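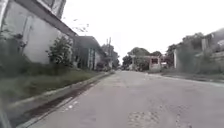 August 31, 2020 – pavement and curb walk, Ojeda streets

Second pass for the Numik curb survey. Same form as June, left side only. Distances are from the start peg at the Praltitow turnoff.

Start to 80 m. Concrete surface, stained and cracked. Rough area with broken and patched pavement, pitted, aggregate showing. Marked it as one defect on the sheet, but it might be better split into 2 – old patch and new breakup. Curb is continuous. Grass verge behind it, mixed green and brown, weeds in it. Gutter strip is dark the whole way along. Did not probe it for depth.

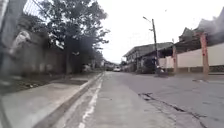 The long branching crack goes in as a structural crack, not surface crazing. The offshoots are short and I did not log them one by one. Asphalt patched with lighter concrete. Sidewalk slab is smooth and gets a good rating. The strip of soil between the slab and the gray wall has debris in it and is outside our limits, so no score. White edge line is faint and broken, rated 4 on the June scale. Dark patch farther up by the wall on the other side – drain grate or stain, I left it as a query.
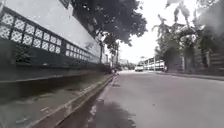 Curb edge was easy to follow past the lattice wall. The sidewalk is narrow there and stained, so use the narrow-walk code and skip the cross slope reading. Gutter is shallow. No lane markings to rate. Tree cover over the road goes in the shade column, which the Grutedine template still hides by default (unhide column K before printing). Leaf litter in the gutters should be checked again in the fall. 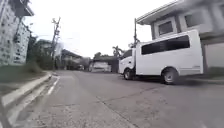

Last stretch ends at 557 m. Worn asphalt, scattered cracks, one short faded edge dash. Grass bank above the curb. Wheel slipped a couple of times, so trust the end figure to the nearest meter at best.

To do:
Recalibrate the wheel over the 30 m tape.
Enter sheets.
Settle the grate/stain query.
Right side still to walk.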